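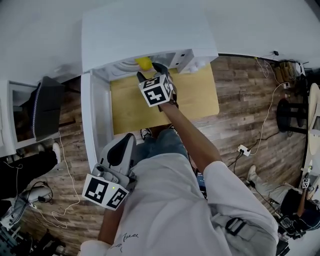 **Nikura hand-held gripper, pair**
Sold by Gresthorpe. Left and right units, marker cubes, finger pads, charger.

**Status:** On sale. Units with a gray dot inside the battery door have the new trigger spring. Units without the dot are covered by the notice on this page.

## Trigger return notice

Issued 14 August 2024

On some Nikura grippers the trigger can fail to come all the way back after it is released. The jaws stay partly closed while the operator's hand is already open. In most reports the jaws freed themselves at the next squeeze. In others they held on to the item until the unit was switched off.

The cause is a return spring supplied to us by Wuyts in one batch. The end of the spring was cut too long and can catch on the edge of the trigger housing. It gets worse with use. We have shipped 1,463 units, and 648 of them have a spring from this batch. Wuyts has replaced the remaining stock.

We have had no reports of serious injury. Two customers reported pinched fingers, both while pulling an item out of jaws that had stuck. One customer reported a broken glass tray.

The fault also affects recordings. The position sensor reads the trigger and has no direct reading of the jaws, so a stuck gripper is logged as open. If you use Plodano to review your sessions, look for takes where the width value goes to full open but the item keeps moving with the hand.

## Is my gripper affected?

1. Switch the unit off and take it out of the strap.
2. Open the battery door. A gray dot on the inside means the new spring is fitted and you can stop here.
3. If there is no dot, squeeze the trigger fully and let go 15 times with nothing between the pads.
4. Watch the jaws each time. They should open to the stop with a single click.
5. If they stop short even once, take the unit out of use.

Check both units in a pair. They were not always built from the same batch.

A unit with no dot that passes the test can be used until the new spring arrives, but please repeat the test at the start of each session.

## If the jaws stick

- Stop moving. Keep the gripper over the table or shelf.
- Squeeze and release once. If the jaws don't open, switch off and hold the power button for 6 seconds to release the drive.
- Support the item with your other hand from below. Don't put fingers between the pads.
- Note the take number and leave that take out of your set.

Take extra care when you work inside a cabinet or an appliance. With a corn cob on a microwave turntable, the door is open on one side, the glass is under the item, and there is little room to back out. Pulling on a stuck item here can bring the turntable with it.
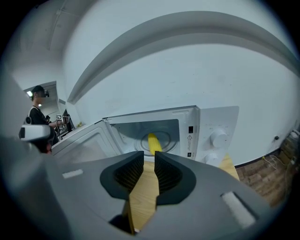
## Getting the new spring

The repair is free, in or out of warranty. Choose one:

- **Spring kit.** We send a spring, two screws and a gray dot sticker. You need a small cross-head screwdriver. Fitting is covered in the service sheet that comes with the kit.
- **Return to Gresthorpe.** We fit the spring, check the jaw travel and send the unit back. Remove the marker cube first and keep it - the offsets in your setup file belong to that cube.

After either repair, run the width calibration again before you record. Old calibration files will load without a warning but will read slightly narrow.

Finger pads are not part of the notice. Replace them if the rim is lifting or the ribs have worn flat.

## Contact

Spring kits and returns: Shirin Alipour, Gresthorpe service desk
Questions about recordings and Plodano: Gholamreza Tabrizi, Gresthorpe software support

Please have the serial numbers of both grippers ready. They are printed under the battery.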